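Setting up the Aebischer garment steamer, part 2

I fill the tank to the line before I do anything else (cold tap water is fine!) and click it in until it stops wobbling.

1. Plug it in and wait for the light to go steady.
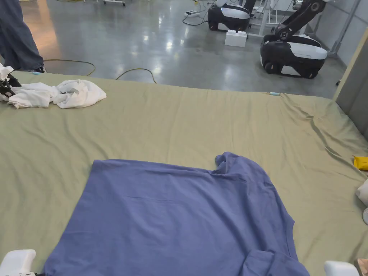 2. Hold the head upright and squeeze the trigger for 2 seconds. A bit of spitting is normal.

3. Work from the shoulders down, slowly.

Caution: never steam toward your hand. I did that once in April and once was plenty.

Dark cottons like more steam, so I turn the dial all the way up for those
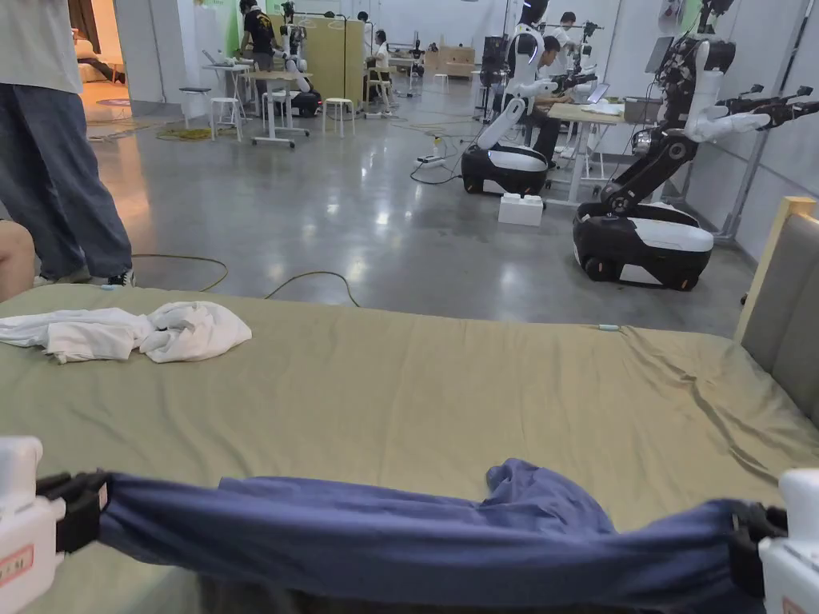 and drop it back to low for anything thin or stretchy. Empty the tank when you're done, and let the hose cool before you coil it.
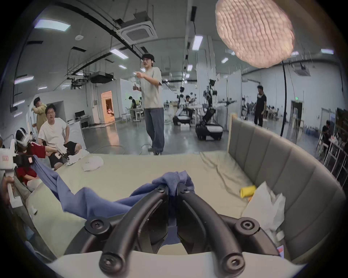

Blue cloth over the bed.

17 shares | 2 comments

Elaheh Heydari: Does the dial click on yours? Mine just spins.

Cyprian Zawadzka: Push it in first, then turn!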